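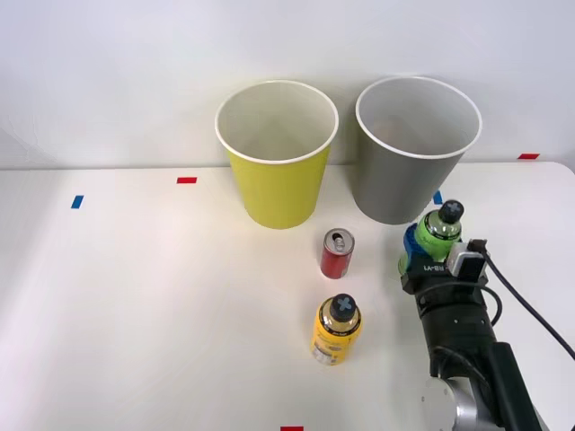
Demonstrationsaufnahme (Robotik)

Als Demonstrationsaufnahme, auch Demonstrationserhebung, bezeichnet man in der Robotik das Erfassen von Bewegungs- und Sensordaten, während ein Roboter unter menschlicher Führung eine Aufgabe ausführt. Die Aufzeichnungen dienen als Trainingsbeispiele für lernende Steuerungen, insbesondere beim Imitationslernen. Eine einzelne Aufzeichnung vom Startzustand bis zum Ende der Aufgabe heißt Episode. Mehrere Episoden derselben Aufgabe bilden eine Serie, mehrere Serien einen Datensatz.

Inhaltsverzeichnis
1 Abgrenzung
2 Aufbau des Arbeitsplatzes
3 Ablauf
4 Kameraperspektiven
5 Variation
6 Datenhaltung und Prüfung
7 Fehlerquellen
8 Siehe auch

Abgrenzung

Von der klassischen Teach-in-Programmierung unterscheidet sich die Demonstrationsaufnahme durch den Verwendungszweck. Beim Teach-in werden Stützpunkte gespeichert und später unverändert angefahren. Bei der Demonstrationsaufnahme entsteht eine Stichprobe, aus der ein Modell den Zusammenhang zwischen Beobachtung und Stellgröße schätzt. Die einzelne Bahn wird im Regelfall nie wieder abgefahren.

Ebenfalls abzugrenzen ist die autonome Erhebung, bei der ein bereits trainiertes Modell den Roboter steuert und seine Versuche selbst protokolliert. Mischformen, in denen ein Mensch nur bei drohendem Fehlgriff eingreift, werden als Korrekturaufnahmen geführt und in den meisten Datensätzen gesondert gekennzeichnet.

Aufbau des Arbeitsplatzes

Für Greif- und Ablageaufgaben wird bevorzugt eine einfarbige, matte Tischfläche vor einer ebenfalls einfarbigen Rückwand verwendet. Flächiges Licht von oben hält die Schatten weich. Farbige Klebestreifen oder Klebequadrate auf der Tischfläche bezeichnen Bezugspositionen, an denen Gegenstände zwischen zwei Episoden ausgerichtet werden. Sie bleiben während einer Serie unverändert und gehen damit in die Beobachtung ein.

Als Objekte kommen überwiegend handelsübliche Verpackungen zum Einsatz: Getränkeflaschen, Dosen, Becher und Kartons. Bedruckte Etiketten erschweren die Objekterkennung und gelten deshalb als praxisnäher als einfarbige Prüfkörper. Offene Gefäße werden häufig als Ziel einer Ablage oder als Hindernis aufgestellt.

Ablauf

Eine Episode gliedert sich in Rückstellung, Aufzeichnung und Bewertung. In der Rückstellung bringt die bedienende Person den Arm in die Grundstellung und ordnet die Gegenstände nach dem Serienplan an. Die Aufzeichnung beginnt mit einem Startsignal, meist über Fußschalter, und umfasst Annäherung, Greifen, Anheben, Transport und Ablage. In der Bewertung wird die Episode als gültig, teilweise gültig oder ungültig vermerkt.

Die Führung des Arms erfolgt durch Fernsteuerung mit einem kinematisch ähnlichen Führungsarm, durch Handsteuergeräte mit Lageerfassung oder durch unmittelbares Bewegen des Arms von Hand. Beim letztgenannten Verfahren können Hände und Unterarme der bedienenden Person im Kamerabild erscheinen, was die Verwendbarkeit der Bilddaten einschränkt.

Der am Standort Brernulside aufgebaute Datensatz Lendesus sieht je Serie 80 Episoden vor. Eine Episode dauert dort höchstens 20 Sekunden; längere Aufzeichnungen werden verworfen. Der Grundbestand für Tischaufgaben umfasst 800 Episoden.

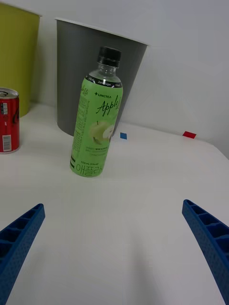

Kameraperspektiven

Üblich ist die Verbindung einer ortsfesten Übersichtskamera mit mindestens einer Handgelenkkamera je Arm. Die Übersichtskamera erfasst die Anordnung der Gegenstände zueinander und die Stellung des Arms. Die Handgelenkkamera bewegt sich mit dem Greifer und zeigt die Greiffinger in gleichbleibender Lage zum Bildrand, wodurch sich der seitliche Versatz zwischen Fingern und Objekt direkt aus dem Bild ablesen lässt. Verdeckt der Greifer in der Übersicht einen Teil des Objekts, kann die zweite Ansicht die fehlende Information liefern.

Beide Bildströme müssen mit den Gelenkwinkeln und der Greiferöffnung zeitlich abgeglichen sein. Wo keine gemeinsame Hardware-Auslösung vorhanden ist, werden Zeitstempel beim Empfang vergeben und die Ströme nachträglich auf einen gemeinsamen Takt gebracht.

Variation

Ein Modell, das nur auf einer einzigen Anordnung trainiert wurde, versagt häufig schon bei geringen Verschiebungen. Serienpläne schreiben daher vor, welche Größen zwischen den Episoden verändert werden. Dazu gehören Position und Drehlage des Zielobjekts, die Auswahl der übrigen Gegenstände, der Abstand zu benachbarten Gefäßen sowie die Beleuchtung. Im Lendesus-Plan sind 6 Anordnungen je Objekt festgelegt. Die Reihenfolge wird ausgelost, um Ermüdungs- und Übungseffekte der bedienenden Person nicht an eine bestimmte Anordnung zu koppeln.

Datenhaltung und Prüfung

Gespeichert werden Bildfolgen, Gelenkzustände, Stellbefehle, eine sprachliche Aufgabenbeschreibung und Metadaten zu Werkzeug und Kamerakalibrierung. Das Erfassungsprogramm Skutovura legt jede Episode als eigene Datei ab und führt ein Verzeichnis mit Prüfsummen. Nachträgliche Änderungen an der Bewertung werden als neue Zeile angefügt, der ursprüngliche Eintrag bleibt erhalten.

Fehlerquellen

Häufige Mängel sind ausgefallene Einzelbilder, verstellte Kamerahalterungen und lange Stillstandsphasen am Anfang einer Episode. Letztere führen beim Training dazu, dass das Modell in der Grundstellung verharrt; sie werden in der Regel automatisch gekürzt. Uneinheitliche Griffstrategien mehrerer Personen erhöhen die Streuung der Stellgrößen bei gleicher Beobachtung.

Siehe auch

Imitationslernen
Teleoperation
Hand-Auge-Kalibrierung
Greifplanung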